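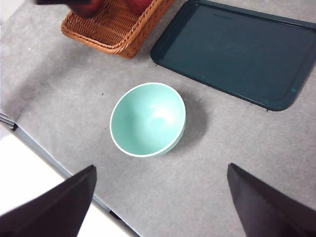
Gripper fingers not opening the same every time - wrist camera cell

benchrat_5
Posted 9:12 am

Looking for ideas before I take the gripper apart again. This is a tabletop cell, one arm, two-finger electric gripper from Clondus, camera on the wrist looking down between the fingers. It moves dishes and small containers around a countertop. It runs most of the day and has been fine since March.

Lately the open position drifts. I home the gripper in the morning and both fingers sit where they should in the camera view. By the afternoon the right finger stops short by a couple of millimeters. The left one stays put. On a wide bowl that's enough to touch the rim on the way down.

Done so far:
- re-homed, goes away for a few hours
- new fingertip screws, torqued to the sheet
- swapped the gripper cable with the spare
- wiped the rails and put on fresh grease

Controller is a Dorness, firmware 2315. No faults in the log.

millwright_tam
Posted 9:40 am

If one finger moves and the other doesn't, it isn't homing. Both run off the same motor on that gripper. Homing error would shift both. Check the pinion on the right side. There's a set screw under the cover and it backs out.

benchrat_5
Posted 9:51 am

Cover was off last week and the set screw felt tight. I didn't put a wrench on it with any force though.

ovenmitt
Posted 10:05 am

How are you measuring it? If you're going by the picture, I would check the camera mount first. Mine sagged to one side after the bracket warmed up and it looked exactly like one finger was short. I spent two evenings on the gripper before I put calipers on it and found the gap was dead on.

benchrat_5
Posted 10:22 am

By the picture, yes. I marked the fingertip positions on the monitor with tape. But it does really touch the bowls, so something is off outside the camera too.

ovenmitt
Posted 10:30 am

It would touch the bowls either way. If the camera is tilted, the arm centers on the wrong spot and one finger comes down too close. Same symptom.

millwright_tam
Posted 10:47 am

Disagree. A camera that tilts moves both fingers in the picture by the same amount and in the same direction. He says the left one stays where it was. That's mechanical.

ovenmitt
Posted 11:02 am

Only if it slides sideways. If it rotates a little, the two tips don't move the same in the picture. Depends where the pivot is. Calipers take one minute, so let's see the number.

quietcell
Posted 11:15 am

Agree on calipers. Measure cold, then measure when it's acting up. Measure each finger from the body and not just the gap between them, or you won't know which one moved.

Also what grease did you use? The stock stuff on those rails is thin. I put a heavier one in mine and the slide got lazy at the end of the stroke. The controller calls the move done inside a tolerance band so you never get a fault. Ours was set wide from the factory.

benchrat_5
Posted 11:31 am

Grease was a tube of Stesari general purpose we had in the drawer. Where's the tolerance setting?

quietcell
Posted 11:38 am

Gripper tab, second page, under motion. Write down what it says before you change it. I wouldn't touch it until you clean that grease out.

millwright_tam
Posted 11:44 am

Please don't tighten the band to hide a loose pinion. You'll get a fault every cycle and still have a loose pinion.

benchrat_5
Posted 4:26 pm

OK, numbers. Waited until it was doing it. Left finger is on spec from the body. Right finger is short by 1.6 mm. Camera bracket is solid, I leaned on it and nothing moved in the picture.

Took the cover off. Set screw on the right pinion turned roughly 90 degrees before it stopped. So it was not tight, it only felt that way with the short key.

millwright_tam
Posted 4:33 pm

There you go. Pull it all the way out, clean the threads, medium threadlocker, and let it cure overnight before you run it. Line the rack up with the fingers closed, then home.

ovenmitt
Posted 4:50 pm

Fair enough, I was wrong on this one. Still redo the hand-eye calibration after you put it back together. Your grasp center was taught with the fingers where they used to be.

millwright_tam
Posted 4:58 pm

Calibration won't have changed if the camera didn't move. Check the grasp center with one test pick and leave the rest alone.

quietcell
Posted 5:20 pm

And get the drawer grease out while the cover is off. Naqvi sells the thin one in small syringes, one will do both rails.

benchrat_5
Posted 5:41 pm

Threadlocker is in, rails are clean, syringe is ordered. Leaving it clamped closed tonight. I'll do a single test pick tomorrow and post the caliper readings from morning and afternoon.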